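Kuda reading and book blogging project
Progress report to the Goicoechea Fund
Covering the spring quarter, up to the end of June

We have had a lovely few months and there is a lot to tell you. The short version is that the book tour ran, the reviews came in, the second issue of the Floredham reader's guide is at the printer and we are still inside the budget. The longer version follows, with the bits that went less well near the end.

The spring blog tour

Our main promise to you for this quarter was a blog tour for new crime and mystery writing from small presses. We had planned it for April but moved it back to May when one of the four presses changed its publication month. That turned out to be a kindness, as it gave reviewers three extra weeks with their copies and the reviews are so much better for it.

We sent out 238 review copies. Most were paperbacks, with e-books for anyone who asked (more people asked than last year, and postage was lighter as a result). Every stop on the tour had its own day and its own kind of post: a review, an extract, a question-and-answer piece with the author or a cover reveal. The cover reveals were the runaway favourite again. The one for the Arard Press winter thriller went up at eight in the morning and by lunchtime the comments had turned into a proper argument about whether that was a lighthouse or a chimney in the background. The press has since told us it was a chimney.

We asked bloggers to write at least 500 words if they were reviewing, and to say plainly if a book wasn't for them. A handful did, and we published those too. One of the sharpest reviews of the whole tour was a two-star one, and the author wrote to thank the reviewer for spotting a muddle in the timeline, which will be put right in the next printing.
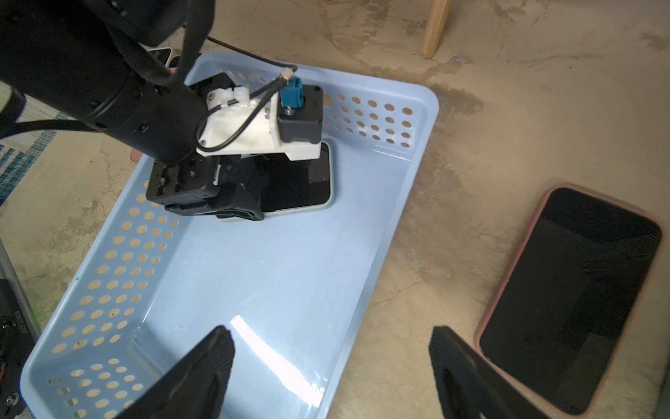 Do reviewers have to give the books back once the tour is over?
Review copies are theirs to keep, lend or pass on, and all we ask is that proofs are never sold.

New bloggers

This is the part we are happiest about. In our application we said we would bring in people who had never reviewed a book in public before, and we worried a bit about whether anyone would come forward. They did! We ran two evening workshops in Floredham and one online, covering how to write about a plot without spoiling it, how to quote fairly, how to ask a publisher for a copy and what to do when you can't finish a book.

The spoiler session was the liveliest by a long way. Everyone was given the same short story and had to describe it in 200 words to somebody who hadn't read it. Reading those out took up the rest of the evening, and we had to be asked to leave the building. Several of those pieces have gone up on the blog since and they make very good reading side by side.

We have changed the order of the workshop for the autumn. Asking for review copies now comes last, after people have written something they are pleased with. In the first workshop we put it at the start, and a few newcomers went home with five or six books each and felt rather swamped by them.

The reader's guide

Issue two of the guide has gone to print with a run of 3000. It has the same size and page count as issue one, but we have used a slightly heavier paper after complaints that the old one curled in coat pockets. Half of the pages are reviews from the tour, trimmed with the bloggers' agreement. The rest is made up of a reading map of crime novels by region, a page on translated mysteries and a long piece on library sales.

Copies go to libraries first, then to the bookshops that took the last issue, then to anyone on the mailing list who ticked the box for post. We are holding back a small box for the autumn workshops.
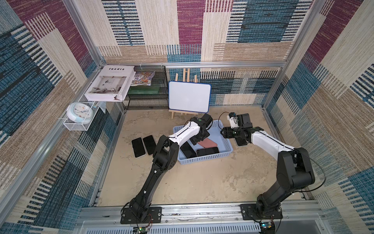

Two arms at the front rail, with the blue basket between the patterned panels.

Money

Spending is a little under where we expected it to be at this point. Postage came in low for the reason given earlier. Printing came in higher because of the paper, and the two very nearly cancel each other out. We have not touched the 500 pounds put aside for access costs beyond paying for captions on the online workshop, and we would like your agreement to use part of what is left on a large-print edition of the guide. Two libraries have asked for one and we think there will be more.

The full table is in the spreadsheet sent with this report. The line marked "web" includes one year's hosting paid in advance, so it looks heavy now and will be nil for the rest of the year.

What has been harder

The mailing list is a mess. We joined up two older lists in January and some people are on it twice, with different spellings of their own names. A few were sent two copies of the same book, and although most of them were very nice about it (one gave the spare to her sister, who has now joined the next tour), it is waste and we want it sorted before the autumn. We have started going through it by hand and are up to the letter M.

We also lost a stop on the tour at short notice and had no spare post ready. The gap was filled with an extract, but it went up late and with the wrong book linked for most of a morning. From now on there will be two spare posts written and waiting for every tour.

The podcast has not been started. We had hoped to have a pilot by now – the questions are written and two authors have said they would be glad to come on – but the tour took every free evening in May. We would sooner do it well in September than squeeze it into the summer.

Next quarter

July is for finishing the mailing list and posting out the guide. In August we choose books for the autumn tour, and submissions from presses are already arriving, including a locked-room mystery set on a canal boat that three of us have fought over. The workshops start again in September with a new session on audiobooks, which plenty of people asked for and which none of us had thought to offer.

Please let us know about the large-print request when you can, as the printer needs four weeks' notice. We will send you copies of the guide as soon as the boxes arrive.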